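Table Sorting and Tidying Sessions: Call for Participants

Posted December 28, 2018

Lunilar is looking for adults to take part in paid sessions on how people clear, sort and set out ordinary things on a table. The sessions are held at our rooms in Purnuvholm. No experience is needed.

What the work is

You will stand or sit at a large table with everyday items on it, such as mugs, cups, bottles, coasters, newspapers and a potted plant. You will be asked to move some of them onto a board, put them in an order that makes sense to you, and then return the table to how you found it. After that you do it again with a different set of items.

Some rounds have a rule, for example that a mug must end up next to a coaster, or that the two sides of a divided board must be kept separate. In other rounds you are simply told to tidy up. We are interested in what you pick up first, where you put it down, and what you leave alone. There is no correct result and you will not be scored.

A session lasts 50 minutes, with a break of 5 minutes in the middle. Most people come for more than one session. You can sign up for one only if you prefer.

Who can apply

You must be 18 or older and able to lift a full bottle with either hand. You should be comfortable standing for part of the session, though a stool is always available. Left-handed people are very welcome, as we have had few of them so far. Glasses and contact lenses are fine. Please do not apply if you took part in the October sessions under the name Druvora, which used the same tasks.

You need to understand spoken instructions in English. You do not need to read anything during the rounds.

Pay

We pay 50 dollars per session. Payment is made by check or bank transfer after the session. If you have to stop partway through, you are still paid for the whole session. We do not cover parking, but the street behind the building is free after the morning rush, and the bus stops across from the main door.

Where to go

Sessions are in room 122 of the Maihi building. Come in by the side entrance and take the stairs or the elevator up one level. Please arrive a few minutes early to fill out the sign-in sheet. Bags and coats go on the hooks in the hall. Wear sleeves that can be pushed up, and take off large rings and bracelets before you start.

How to apply

Send an email to the Lunilar sessions desk with "Table sessions" in the subject line. Tell us your age, which hand you write with, and whether mornings or afternoons are better for you. A phone number helps but is not required. We have 300 places in total and fill them in the order the emails come in. You will get a reply with two possible times, and you should confirm one of them within 5 days or the place goes to the next person.

If your plans change, write to us as soon as you can. You may move a session once without losing your place. 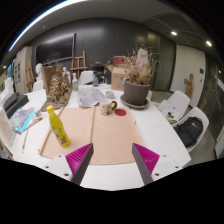 Applications stay open until all places are filled. Questions about the building, the stairs or the tasks can go to the same address, and we will answer them before you have to confirm a time.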